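Teaching by Hand: Kitchen Sessions at Husthorpe
Posted Sunday, May 26, 2024

Condano says a robot can learn housework if enough people do the housework first while holding its fingers. I went to the Husthorpe sessions expecting to be talked out of my doubts. I wasn't, but I did get a better look at the tools than the brochure gives you.

The plan is 1000 demonstrations by August, all of them done by hand in real kitchens. Fine. I'd like to know how many of them end up being any use, and so far I've had two different answers. 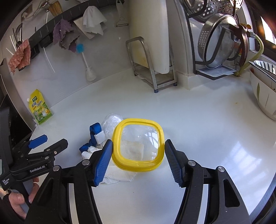

Yellow-rimmed container between the blue finger pads, second gripper at left. The label reads GenRobot.AI.

Kitchens like this one are the best argument for the method. There's a drying rack, a bottle brush, cloths on a rail and a plastic bag on the counter, and no lab bench I've seen looks like that. Whether a machine in Clutley will cope with somebody else's counter is another matter. Trnka, the remote-control half of the project, gets its own gallery once they let me in.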